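The table question, settled for now

I have been looking for a table since June, which is a long time to look for a flat thing with legs. My requirements were modest. It had to seat people, hold a laptop and a plate at the same time, and have no corners, because I have a hip that finds corners. I have lived with a square table from Mkhize for 7 years and have the bruise to match.

Dineo Ngubane, who has opinions on furniture and a tape measure in her bag to back them up, told me I was doing it wrong by shopping online. A table on a screen is always in a sunlit room with one bowl of lemons on it. You have to see it on a real floor, she said, with people's stuff around it. So on Thursday I went along with her to a big hall with a mezzanine where people were hard at work, because she knew there were round-ish tables in it and she had decided I should meet them.

I should say something about the floor first. It's polished gray marble with white veins, in big square tiles, and it bounces so much light around that any pale piece of furniture looks more expensive than it has a right to. I tried to allow for this. I mentally knocked 21 percent off everything's looks. Then I walked over to the smaller of my candidates and forgot to do the math.
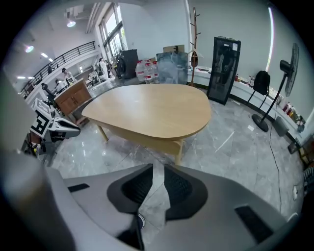

My trouble with a teardrop is where you put the guest. On a round table everybody is equal and a little bored. On a teardrop somebody gets the pointy end, and that person will feel either like the host or like the one being interviewed. Dineo says this is a thing only I would worry about. I would like it on record that she stood at the wide end while she said it.

The shelf underneath won me over for a good ten minutes. I love a lower shelf. I picture a couple of magazines on it, squared up, maybe a folded blanket. What would really go there is mail. I know this because every horizontal surface I've ever owned has become mail, including, for one bad winter, the top of the dryer. A shelf under a table is mail you have to bend down for, and it would be spring before I opened any of it.

The legs are nice, though. Slender, with a bit of an angle to them, the kind that make vacuuming possible. The wood is light, beige really, and it goes with nothing I own, which I'm told is called a fresh start. The Palow catalog has something in the same family and calls the color "oat." The Pallow catalog (a different company, and I have twice ordered from the wrong one) calls it "morning." I'd call it the color of a table.

Price is where I got cold feet. The closest thing I've found from Jamitz is $1,533 before delivery, and delivery is to the curb. I live up 2 flights. Dineo has offered to help carry, in the tone of someone who will be unavailable.

Anyway. After the teardrop we went to see the big round one, and that's where the day got away from me. I had gone in thinking small. I have a small kitchen. I have measured it, and then measured it again in the hope that it had been shy the first time. But a large round table does something to your judgment. You stand there and start planning dinners for people you don't even like that much. You think, I could do a puzzle and leave it out. You think, I should learn to make pie.

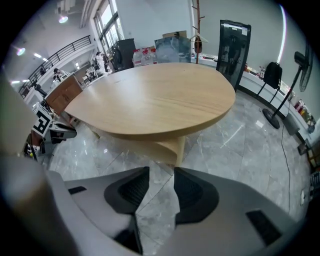
The big round one, coat rack behind it. I want the coat rack too.

Look at that edge. It's thick and rounded all the way, and my hip could walk into it all day long. It stands on a curved pedestal, so no one gets a leg between their knees, which at my current table is the seat we give to whoever arrives last.

The coat rack I hadn't planned on. It's the tall branching kind, wood, and it had a dark brown bag or something hanging low down and one lonely hanger. I have wanted a rack like that since I was a kid at my great-aunt's, where it was mostly used for scaring me at night. At home my coats live on the backs of the chairs, and I've noticed that a round table makes this look worse, what with the chairs going all the way around like a meeting of coats.

So, where things stand. The round one won't fit. I taped its outline on the kitchen floor with painter's tape when I got home and then couldn't open the fridge without standing in the middle of dinner. The teardrop's outline fits if the point faces the window. I've been walking around the tape for a couple of days now and haven't hit my hip once, although I understand that tape is easy to walk around.

The square one is still here. It's covered in mail.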